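Plastance Drotness Tumbler, tapered, plastic
Range: Drotness
Sold in: sleeves of 50, cartons of 200

General

The Drotness is a tall tumbler with a slight taper, wider at the rim than at the base. It is intended for canteens, nurseries, village halls and home use. It has no handle and no printed decoration. The wall is smooth with a matt finish, and the lip is rolled outwards to give a rounded drinking edge.

The tumbler is moulded in one piece from polypropylene. Colour is added to the material before moulding and is not a surface coating, so it does not peel. Fine scratches from cutlery or stacking will show less on the paler colours than on the green.

Colours

The standard colours are light blue, lime green and pale pink. All three are made in the same mould and will stack together in any order. Slight differences in shade may occur between batches. Where an exact match is needed across a large order, ask for a single batch when ordering.

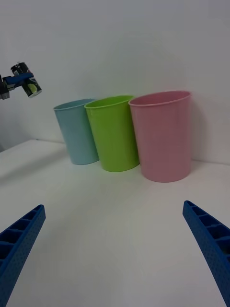

Drotness tumblers in light blue, lime green and pale pink.

The blue and pink are muted shades. The green is a strong yellow-green and is often chosen where one set of cups has to be told apart from the rest at a distance, for example for water only or for one table group.

Technical data

Height: 107 mm
Material: polypropylene
Form: round, tapered, rolled lip
Finish: matt
Weight: 29 g
Stackable: yes
Dishwasher: yes, top rack
Microwave: reheating only, up to two minutes
Freezer: not recommended

Weights are taken from the blue version. Green and pink may differ by up to a gram.

Packing

Each sleeve holds 50 tumblers of one colour. A carton holds four sleeves, and the sleeves in a carton may be of different colours at no extra charge. Please state the split on the order form. Orders without a stated split are sent in light blue. Part sleeves are not supplied.

Use and care

Wash before first use. Place upside down in the rack and keep clear of the heating element. Tea, tomato and curry sauces may stain the pale pink if left overnight; soak in warm water with a little bicarbonate of soda. Do not use scouring pads, which polish the matt finish and leave shiny patches.

Let the tumblers dry fully before stacking. If two become stuck, stand the lower one in warm water for a minute and twist. Do not lever them apart with a knife.

Compatible items

The Evero lid fits all colours of the Drotness. It is a push-on lid with a drinking slot and is not leakproof. The Bellamy tray takes the tumbler in its round recesses. The older Bellamy tray with square recesses does not hold it firmly and should not be used for carrying filled cups.

Changes to this page

January 10, 2020: microwave guidance reworded, Evero lid added. The yellow version was withdrawn in October and remaining stock has been sold.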